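Apr 30, 2024

So the sorting has begun! We fly out in June and I've told myself one small bag, which means every piece of clothing I own has to argue for its place. Everything I like seems to be tan. I didn't know this about myself until today.

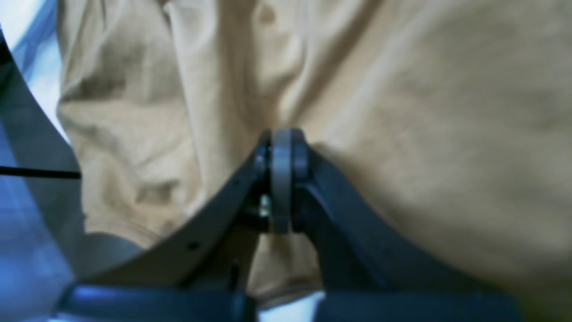

Tan, creased, as usual.

The plan (mine, mostly) is 13 days of walking, starting in Casow and ending wherever our knees decide. Remigiusz wants to do the whole lake loop and I want a bakery every morning, so we'll see who wins. I looked at the ferry again over lunch and it's gone up to 1,462 for the both of us, return, which made me put the kettle on and close the laptop for a while.
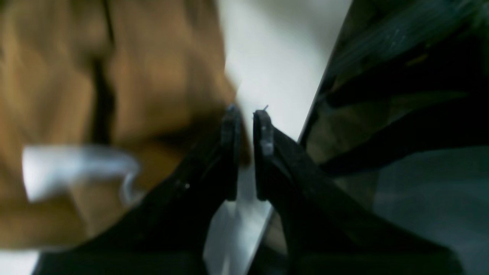
Dagmar Kubíček: Skip the ferry and take the slow bus, you get the hills and it stops for soup. And leave a day with nothing in it, you'll want one by the second week.

She left me that under last night's entry and I've been chewing on it all afternoon. A whole day of nothing! I moved the museum, then moved it back, then crossed it out. The bus takes some 30 minutes longer, and I do like soup.

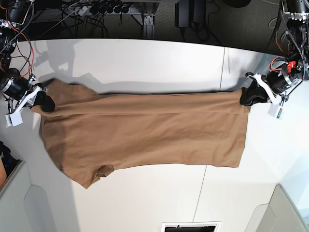 Remigiusz Wróbel
Yes, he's getting his own name in my diary, because he called at six to say he's booked the first two nights without asking me. I was cross until I saw there's a balcony. Now I'm only a little cross. He also thinks I should bring one t-shirt for every three days and wash in the sink, and I said we'd talk about it.
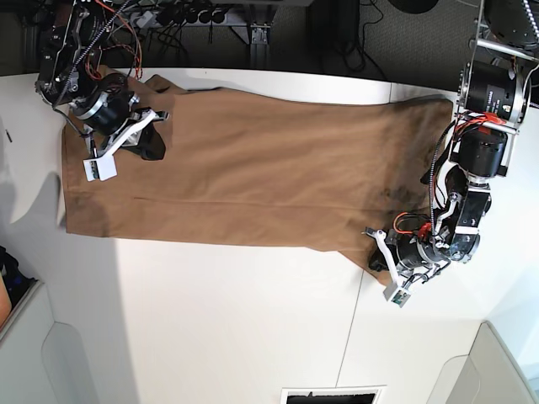
Brown trousers, still a maybe.

Must call the bank tomorrow and find the good plug adapter. I think it's in the drawer with the birthday candles.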